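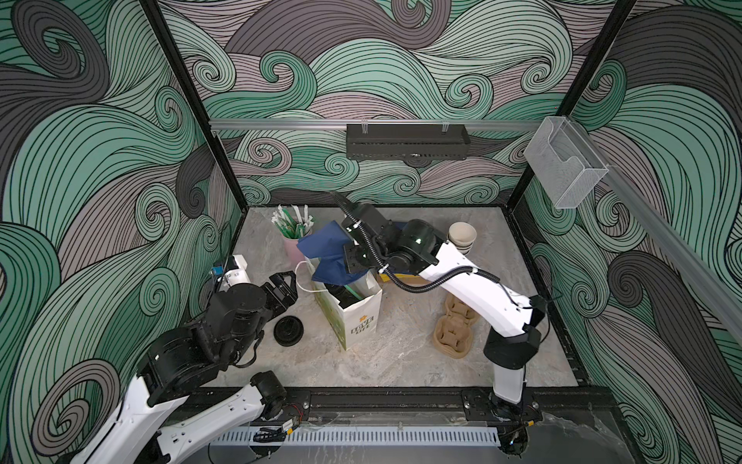 How I wallpaper a small nook with a big, loopy pattern

I've now papered three little spaces in our place (the powder room, the bit under the stairs and most recently the study nook), and every time a friend sees the result I get asked how I got the swirls to line up. Mostly by swearing! But there's a method too, so I've finally typed it up.

This is for paste-the-wall paper, the non-woven kind. If yours says paste-the-paper you'll need a trestle and a soak time, and I'd find someone else's page for that because I'm hopeless at it.

Before you buy anything

Look for the pattern repeat on the label. On my roll (a Duravthorpe one, bought on special) it was 57 cm, and a big repeat like that means more waste than you'd think. Every drop has to start at the same point in the pattern, so you measure your wall height, add 10 cm for trimming, then round up to the next full repeat. My nook walls are 218 cm, so 228 with the trim allowance, and four repeats gets you exactly there. Pure luck. In the powder room I wasn't so lucky and lost a great chunk off every drop.

Check the batch number on every roll as well. I once mixed two batches and the greys were just different enough to annoy me every morning while I brushed my teeth.

What you'll need

Paste (I use Trerska ready-mixed, one tub did the lot)
A roller and a 50 mm brush for the edges
Plumb bob or a decent level
Snap-off knife and a whole packet of blades
Wide filling knife to trim against
Smoothing brush or a plastic smoother
Damp sponge, bucket, old towels
Sugar soap, filler, wallpaper primer

Prep day

Wash the walls down with sugar soap, rinse, and let them dry overnight. Fill the holes, sand them flush, then prime. I skipped the primer in the powder room because it was a Thursday night and I was keen to get going, and the bare plaster drank the paste so fast I couldn't slide the paper at all. Don't be me.

Where to start

In a three-sided nook, start in the middle of the back wall. Your eye goes straight there, so that's where you want the pattern looking its best. Find the centre, decide whether you want a seam or the middle of a drop on it, and draw a plumb line in pencil. Not biro! It bleeds through.

My neighbour Su-bin Maeng has been papering for years and she taught me to hold the dry roll up against the wall first and shuffle it up and down until the top edge lands somewhere nice. With curls, you don't want the ceiling line chopping a spiral right through its middle if you can help it.

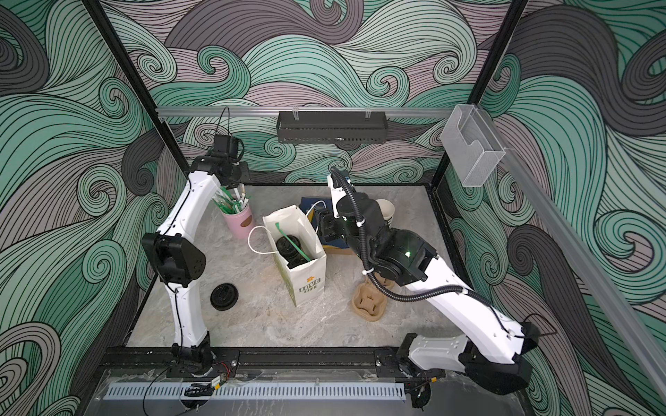 Hanging the drops

Roll the paste on a bit wider than the paper, brush it into the top and bottom, then hang from the top with 5 cm of overlap at the ceiling. Line the edge up with your pencil mark, smooth down the middle and then out to the sides.

For the second drop, match the pattern at eye level first and work up and down from there. If it drifts slightly near the skirting board you won't notice it. Butt the seams together, no overlapping, and wipe off any paste before it goes shiny.

Corners

Never wrap a full width around an internal corner. Measure from your last drop to the corner in a few spots, take the widest number, add 1 cm and cut the strip to that. Hang it so the extra bit turns the corner. Then draw a fresh plumb line on the side wall and hang the offcut over that sliver, as close to a pattern match as the wall allows. Old houses have wonky corners and you'll lose a few millimetres. Dark lines hide it fairly well if you fudge it so they meet near eye height.

Trimming

Press the filling knife into the angle, cut along it, then slide the knife along without lifting the blade. Snap to a new blade every 2 cuts. I know it feels wasteful, but a dull blade will tear damp paper and you'll be patching with scraps. Keep your scraps anyway, mine live in a tube behind the linen press.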